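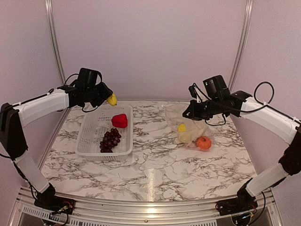 Picking a practice task is the first thing every new pair in our robotics club gets wrong, and I say that with love, having gotten it wrong myself for most of a semester. We always want to start with something impressive, like folding a shirt or pouring juice (please don't pour juice). What I push everybody toward now is sorting pretend groceries between a bag and a basket. You've got two arms facing each other over the fake marble, a clear plastic bag on one side, a white basket with holes in its walls on the other, and a handful of things like a bunch of grapes and a little pumpkin to move around. It looks like playing store. It will also teach you just about everything you need for the spring showcase!

I wrote this up for the new members, but if you're at another school with a two-arm table, help yourself. Ildikó Magyar and I worked out most of it over last winter, and Tsion Wubshet fixed the parts we had wrong.

What you'll need

Two small arms mounted on opposite sides of a table, each with a two-finger gripper. A basket big enough that you can miss the middle and still land inside. A clear bag, the softer the better. Five or six pieces of produce in different shapes and colors. And a notebook, a paper one, because you'll want to scribble while your partner is driving and the laptop is busy.

About the produce: get a mix. Round things roll, long things swing, and anything with a pointy end behaves differently depending on which end you grab. Our first set was all oranges and we learned how to pick up oranges.

Step 1: Park both arms and check your cables

Before you switch anything on, move each arm by hand through its whole reach. Watch the cable at the wrist while you do it. It needs enough slack to make a loop when the wrist turns, but it shouldn't be so long that it can flop down and drag through the basket. Then look at the wiring by the bases and make sure every connector is pushed in all the way. Two minutes, tops.

Now power up and send both arms to their home pose. In our folder that's the file called Harkis (all our saved poses are named by whoever made them, sorry). If one arm goes home and the other just sits there, stop and check the connectors again before you touch the code. I once spent an entire evening rewriting a script for an arm that wasn't plugged in.

Step 2: Give each arm its own half

Draw an imaginary line down the middle of the table. The basket goes on the left half and the bag goes on the right. Set the basket down at a slight angle if you like, it doesn't matter, but once you've started a round, leave it alone.

For your first rounds the left arm stays left and the right arm stays right. Put the loose pieces between them where both can reach. You're going to be so tempted to let the arms cross over. Don't do it yet! Crossing is how we bent a finger in December.

Step 3: Learn the drop before you learn the grab

I know this sounds backwards. Close the left gripper on a piece by handing it over yourself, lift it well above the basket, move it over the wall, lower it, and open. Do that until it's boring. What trips people up is the corner. If you come in low over a back corner, the piece catches on the rim and you get to watch it roll away. Go up first, then across, then down, as three separate moves. You can blend them together later.

We do 50 drops per person before moving on. Ghizlane El-Sayed did hers in one sitting with a bag of pretzels next to her and is now the best driver in the club, so draw your own conclusions.

Step 4: Add the bag

The bag is the hard part and also the fun part. It never lies the same way twice, and light bounces off the plastic, so if you're using a camera to find things it'll get confused about where the plastic stops and the table starts. Start with a piece sitting right beside the bag, then one half covered by it, then one inside.

For the inside ones, let the right arm pinch the edge of the bag and hold it up while the left arm reaches in. This is the first time you're allowed over the line, so slow both arms way down - quarter speed is good - and have one person do nothing but watch the wrists. Say "clear" out loud when an arm has backed out. It feels silly for a day or so and then you'll do it without thinking.

If the gripper keeps catching plastic along with the fruit, open it wider than feels natural and come straight down from above. Coming in from the side scoops up the bag every single time.

Step 5: Record your rounds

Once you can empty the bag into the basket without help, start saving rounds. One round is everything from home pose to home pose. Write down which pieces you used, where they started, and whether you had to step in. Keep the bad rounds too, just mark them.

Last year's group finished with 543 rounds and kept 522 after Tsion went through them. The rest had a hand reaching in somewhere, or somebody forgot to send the arms home at the end. Javiera Leiva and Ubaldo Valentini have a shorter set of 109 that's bag only, and if you're stuck on Step 4 go watch theirs first. They're in the shared folder under Vesano.

A few odds and ends

Overhead lights leave a bright stripe on a shiny tabletop. Try not to start pieces right in it.

Trade seats with your partner every ten rounds or so. The left and right arms feel really different to drive, and you want to be decent at both.

When you're done, take whatever's in the grippers out by hand, park both arms, and then cut the power. And please put the grapes back in the bin with the others, they keep ending up in people's backpacks.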